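Filed under: Shed & Garden Storage > Set-up Guides
Posted by Katalin Virág, June 13, 2026

Section 3. Setting up the seed box

By now you should have finished Section 2 and own one clean table, or a table that has agreed to look clean until dinner. You will need the storage box, its lid, a shallow tray, one open basket, a pencil, and every seed packet in the house. Check coat pockets. Check the drawer with the dead batteries.

1. Wipe out the box and let it dry fully. Seeds are very good at noticing moisture, and a packet of beans that has noticed is no longer a packet of beans.

2. Look over the lid and its clips. Dirt on a clip is fine. A cracked clip should be dealt with now, while you still remember which box it belongs to.

3. Sort the packets into flowers, vegetables and regrets. The last group covers anything opened, folded over twice and stored without a date.

4. Stand the packets on edge. Laid flat, they form a stack, and you will only ever sow the top one. 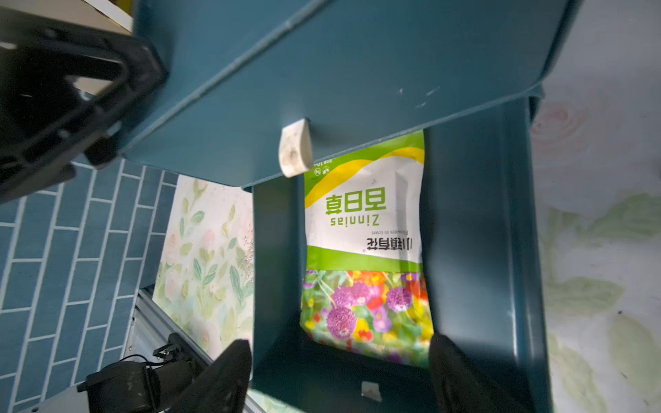 Fig. 3-1. Zinnias, stored upright in the teal box.

5. Face all the fronts the same way. Whether the names end up right side up is between you and your conscience, but pick one direction per box.

6. Pencil the year on the back of each packet. Ink is allowed if you are the confident type.

NOTE: The Trimden box is rated at 200 standard packets. This assumes flat ones. My own is full at 163, and the lid has opinions past that.

CAUTION: Do not force the lid. If it won't sit down, take out the pumpkins. It is always the pumpkins.

7. Use the tray for whatever you plan to sow this week. Tip it out over the trash first, rim side down, and run a cloth along the inside of the rim, where last year's compost likes to retire. Scuffs on the surface are cosmetic and can be ignored with a clear head.

8. Put flat things such as garden notebooks and spare boards in the basket. Keep them out of the seed box, where they will lean on the smaller packets and win.

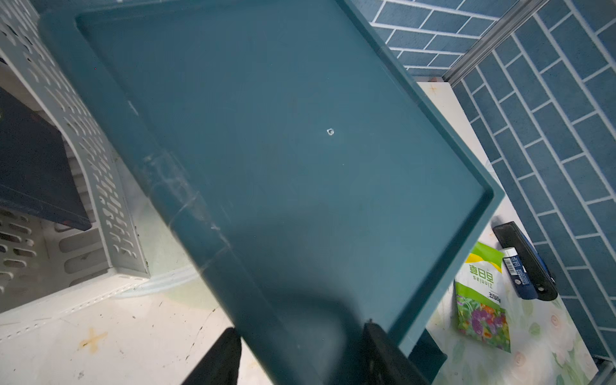
Tamás Lakatos wrote in to object to step 8, saying that his notebook has lived in the seed box for years, that it keeps the lettuce from falling over, and that a basket with holes in it is where pencils go to escape. The point about pencils is accepted. Tie yours to the handle, if your basket has one.

9. Close the box and store it somewhere cool and dark. Open it again in July for the fall sowings, and repeat step 3 with whatever has turned up in your pockets.

Last updated: June 13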